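Setting Up Your Festival Wristband Desk

Section 5: Opening the gate list

Welcome back, and well done for getting this far! By now your Cledalance account should be up and running, and the stage schedule from Section 4 should be saved. Next comes the gate list, the one your door team will lean on all weekend long, so pour yourself something nice and take it slowly.

1. Sign in and choose your event from the Penside menu on the left.
2. Click Gate List, then New. Give it a name your team will recognize in a hurry – "Main Gate Saturday Crew" is a lot kinder than "List 7."
3. Add your ticket types. You can have up to 13 on one list.
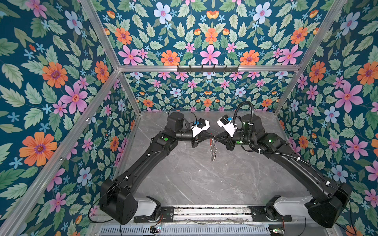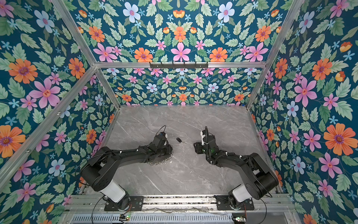
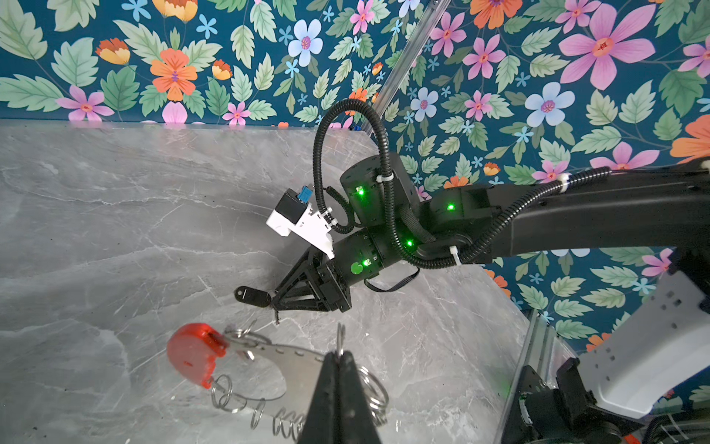
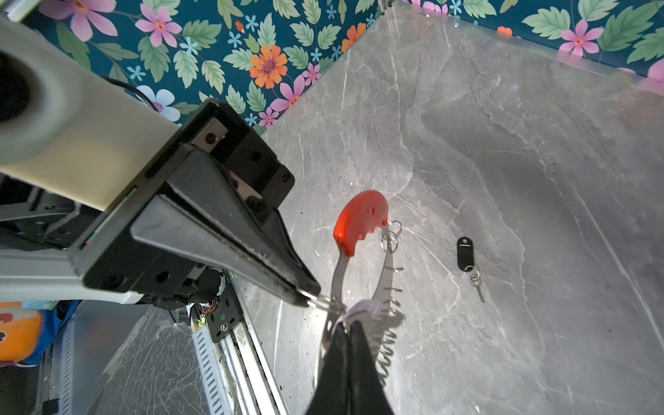 4. Pick a wristband color for each ticket type. Do try to keep performers and crew well apart, as pale blue and pale green look very much alike under stage lights.
5. Set the re-entry rule. Most small music festivals go with Same Day Only, and you can change it later if your crowd needs something different.
6. Press Save, and wait for the green check mark before you close the page.

Note: If you sell through Geraghty as well, bring those orders in before step 6. They arrive in batches, and a big one can take eight minutes or so to show up.

Caution: Deleting a ticket type also deletes every guest under it, and there is no undo button. Please export a copy first – it only takes a moment, and the file opens in any spreadsheet program.

When the list is saved, go on to Section 6 to pair your Nultora scanners.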